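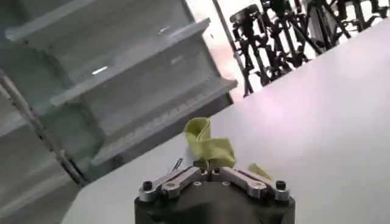
A cleaning cloth is a piece of absorbent fabric used to wipe, dry or polish hard surfaces such as tabletops, worktops, shelving and sinks. Cloths are distinguished from sponges by their flat, flexible form, which allows them to be folded, wrung and laid out to dry.

Materials

Most household cloths are made of cotton, viscose or a blend of polyester and polyamide. Cotton is durable and withstands boiling, but new cotton absorbs poorly until any finish left from manufacture has been washed out. Viscose is often made up as a thin non-woven sheet and takes up water quickly, though it loses strength when wet. Split-fibre polyester, sold as microfibre, picks up fine dust without a cleaning agent and leaves fewer streaks on smooth surfaces.

Thin cloths hold less water than terry or waffle weaves of the same area, but rinse clean more easily and dry sooner. They also crease and curl readily, and the edges tend to turn inwards where the fabric has been held at a single point.

Colour

Cloths are commonly dyed so that those used in different areas can be told apart. Yellow and green are widely used, but their meaning varies between workplaces, and a written key is normally kept where the cloths are stored. Intermediate shades — olive, lime and similar — are best left out of such a system, as they are easily mistaken for their neighbours under artificial light.

Folding and use

A square cloth folded in half 2 times gives eight usable faces, four on each side as it is opened and refolded. The user turns to a fresh face when the one in use becomes soiled. Large tables are wiped in overlapping strokes from the far edge towards the user, with the folded edge leading. A loosely bunched cloth makes uneven contact and is liable to leave dry patches.

Narrow strips are used for slots, chair rails and the joints of metal stands, where a full-sized cloth would catch. They are often cut from worn cloths. Florian Hoarau, in a housekeeping manual prepared for the Nallville workshops, recommends strips 23 centimetres long and advises against cutting terry, which frays.

Washing and storage

Used cloths are rinsed, wrung and hung singly. Cotton may be washed at 60 °C or above. Microfibre is washed without fabric softener, which coats the fibres and reduces absorbency. Damp cloths left in a heap develop an odour that ordinary washing may not remove.

Clean cloths are stored flat or rolled on an open shelf. Under the Nallville manual, cloths in daily use are replaced after 14 washes, or earlier if holes appear — the older ones being kept for oil and paint.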